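Search this site Enter keywords

Tevport Interiors Program
Handout 6: Carpeted Floors and Light Wood Furniture

Students are expected to consider the floor and the furniture together. Pale, straight-grained wood is easily read against a gray carpet.

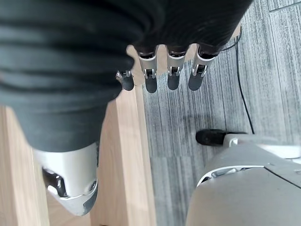

Fig. 1. Light wood and gray carpet.

Streaked patterns are to be recorded on the Wudside survey sheet before Wednesday.

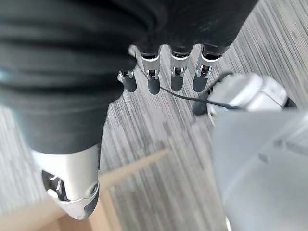

In which direction should a striped carpet be laid?
Normally along the longer dimension of the room.

Related handouts
Stools and Side Tables
Durgate Reading List

This site uses cookies. Accept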